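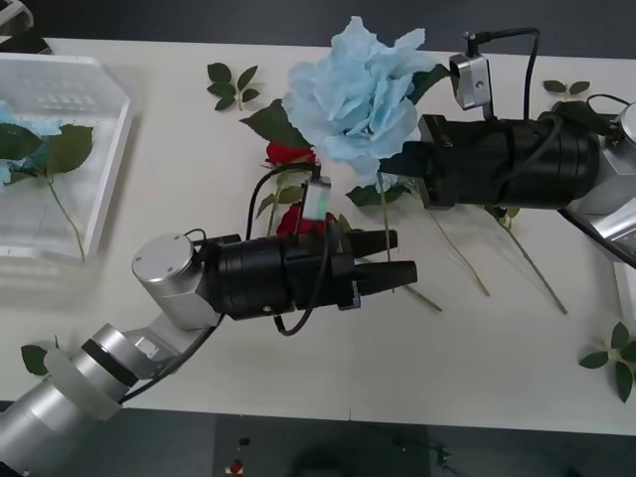 Vase water uptake, second run, setup and first readings, June 23, 2022. The question carried over from the first run is how much of the mass lost from a vase goes through the stems and how much leaves directly from the water surface. In the first run the control was an open vase with nothing in it, and that was a poor control. A bunch of stems blocks part of the neck and slows the air over the water, so an open vase overstates evaporation and the uptake figure comes out low. For this run the control vases get artificial flowers, which fill the neck without drinking. The pieces are spread out loose on the white tabletop, flowers, stems and leaves together, and I am matching them to the cut material by thickness at the neck and not by looks. A petal count is of no use here. What matters is how much of the opening is blocked.

Vessels. All from the Prandov batch, straight-sided clear glass, same mold number. I checked the neck with calipers on each one. Two were visibly out of round and went back in the box. Neck diameter matters more than the volume for this test, and the supplier's sheet gives only the volume. Each vase was washed with dish soap, rinsed, rinsed again with deionized water, and dried upside down on the rack overnight. In the first run I wiped them with a paper towel and ended up with lint on the water line, which collected scum within days. No wiping this time.

Fill. Each vase gets 952 g of water by mass. I am giving up on filling to a marked line. The meniscus is hard to read through the curve of the glass and the error was bigger than a full day's evaporation. Filling on the balance takes longer, but the starting point is then a number and not an opinion.

Water. Relham tap, drawn cold, left standing overnight in the covered tub so that it comes to room temperature and loses most of its chlorine. One set uses deionized water. Conductivity of both written on the tub labels. The tap supply at Relham gets harder after a dry spell, so the tap value should be read again whenever a new tub is drawn. In the first run it was read once, at the start, and there is no way of knowing now whether the later top-ups were the same water.

Preservative. Tudell powder, from the opened pouch, made up at the strength on the packet. The powder had caked at the bottom. I broke it up and sieved it before weighing. If the caking means it took up moisture, the real dose is slightly under the weighed dose. Would prefer to open a new pouch for the third run and keep it in the desiccator. The plain set gets no powder, no sugar, no bleach.

Stems. Roses from the October comparison cannot be repeated, since that grower has stopped the variety, so this run uses carnations throughout. Carnations are dull but they last, and the flowers change slowly enough that a reading missed by an hour does no harm. All recut under water on receipt, lower leaves stripped to above the water line. The cut is square, not slanted. I could find no difference between square and slanted in the first run and square is easier to repeat. Stems stood in a common bucket until the vases were ready, so they all start from the same condition.

Control assembly. Some notes, because this took most of the morning.

The artificial stems are thicker than carnation stems for the same size of flower. Matching the number of stems would block too much of the neck. I matched by the total width at the rim, using the caliper on the bundle held closed with a rubber band, then removed the band.

Artificial stems can wick along the outside if the surface has any texture, and water that climbs above the rim evaporates from there. To check this I stood one in dyed water for the length of lunch. The color rose a little above the water line and stopped well short of the rim. Acceptable. Would want to look again after a longer soak.

Leaves kept above the rim only. A leaf below the water line displaces water and raises the surface, and although the effect on evaporation is small in a straight-sided vase, it makes the level look wrong against its neighbors and somebody will top it up.

Stems rinsed before use. The first rinse came off faintly colored. Two more rinses came off clear. I do not want dye or size in the control water if the cloudiness reading is going to mean anything.

Any wire in a stem that is open at the cut end will rust and tint the water. Ends dipped in melted wax and cooled before they go in. The wax adds a little width, but it is at the bottom and does not affect the neck.

Balance. The Jakab bench balance, leveled this morning, warmed up for 60 minutes before first use. It drifted during warm-up and settled after. Check mass read correctly before and after the series. The balance sits too close to the door and the last digit jumps when the door opens. I have put the draft shield around it, though the vases with flowers in are too tall for the lid to close. Procedure is to wait for the stable mark, read, lift, replace, and read again. If the two readings differ by more than 2 g, repeat both.

Position. Vases are on the long shelf away from the window, spaced so that the flowers do not touch. Treatments alternate along the shelf, so that a warm end or a drafty end does not land on one treatment only. Each vase moves one place to the left after each reading. The shelf card has the starting order. Please do not rearrange it to make room for other things.

Thermometer and humidity logger at the middle of the shelf, at rim height. In the first run the logger was on the floor, and the floor is cooler.

Carryover from the first run, for comparison. The worst loss over the full run was 246 g, from a vase with tap water and preservative. Out of the same starting fill that is more than a quarter of the water. Subtracting the open-vase control left less for the stems than the leaf area would suggest, which is what started the argument about the control in the first place. If the blocked-neck control loses clearly less than an open one, the first run can be corrected by a ratio and does not need to be thrown out. One open vase is kept on the shelf in this run for that purpose.

Readings so far. Starting masses are in the bound book, right-hand pages. Mid-afternoon reading shows loss in every vase with cut stems. The control vases have hardly moved. It is too early to say more, as the difference between a control and the open vase is still inside the scatter of the balance. The cut stems were thirsty from the recut and the first day's uptake always runs high, so I will leave it out of the average and plot it separately.

Cloudiness. By eye against the printed card, held behind the glass, same lamp each time. All vases read clear. This is a coarse method. A proper turbidity meter would be better, but the sample volume it wants would have to be subtracted from every mass afterward.

Things to fix or decide:

The labels. Marker on tape lifted on the first run once the glass got damp. Tried pencil on the tape this time. Legible so far.

Topping up. I would leave all vases untouched until the end - topping up resets the surface and adds another weighing error. Against that, the level in the thirstiest vases may fall below the cut ends of the shorter stems. Will measure the shortest stem in each vase tomorrow and work out the lowest allowed level from that.

End point. Last time "wilted" was judged by whoever was there. For carnations I propose the first inward curl of the outer petals on more than half the flowers in the vase. Written on the shelf card so that it is judged the same way each time.

Dropped petals. They go in the tray under the vase they fell from and are weighed with it. Artificial petals that come loose also go in the tray, same rule.

Balance location. Ask for the bench on the inside wall.

Next reading tomorrow morning before the heating or the fans are touched, then morning and evening until the end point. Leftover carnations are in the bucket under the sink, in plain tap water, as spares for stems broken in handling. A vase that gets a spare is marked in the book and dropped from the main average.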